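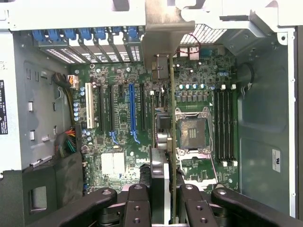
Chapter 7
Opening the Case: Cards, Slots and Shrouds

In this chapter you will learn to:
Lay a tower on its side and find your way around the inside
Tell one expansion slot from another
Take out a card and put it back
Set up a bench so parts don't get lost

Most of the work in a repair shop starts with an open case. Chapters 5 and 6 dealt with what a computer does when it is switched on. From now on the power is off, the cord is out of the wall, and the parts are in your hands.

Maricica Pop kept the repair log at Illitard, a small firm that looks after office computers. In one December count, the log listed 2,426 jobs. The case had to be opened for 1,696 of them. Florin Lazăr, who trained new staff there, used those figures on the first morning of every course – then handed out the screwdrivers.

7.1 What is under the side panel

The motherboard is the large circuit board that everything else connects to. Expansion slots are long, narrow sockets on the board. A card stands on edge in its slot, and a metal bracket at one end of the card fastens it at the rear of the case. Slots that are not in use have covers over their openings.

Slots come in different lengths and sometimes in different colors. Color alone does not tell you the type. Makers choose their own colors, so check the manual for the board before you decide where a card goes.

Larger workstations may also have a shroud, a molded plastic cover that guides air over the parts that run hottest. It has to come off before you can reach what is under it. Look for the latches first. Many makers use one bright color for every part meant to be moved by hand.

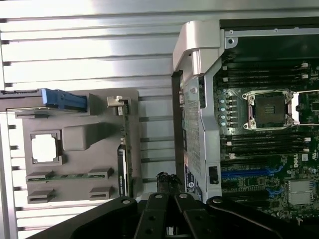 Figure 7.1 Gray plastic shroud with a blue latch near its upper left corner.

7.2 Setting up the bench

Clear a space at least twice the width of the case. The case goes on one half, on its side, with the open side up. The other half is for parts that have come out and parts waiting to go in.
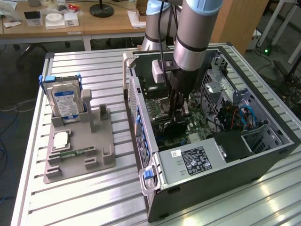
Keep the parts in the order you removed them. Screws go in a tray with sections, one section for each step. The Drudau tray used in our exercises has a lid, but an egg carton will do the job. Write the slot position on a strip of tape and put it on the card's bag – never on the card itself.

Touch bare metal on the case before you pick up a part, or wear a wrist strap. Hold cards by the edges and the bracket. Keep your fingers off the contacts.

Exercise 7A on page 44 takes you through removing one card. Read all the steps before you begin, and have your worksheet from Chapter 6 with you.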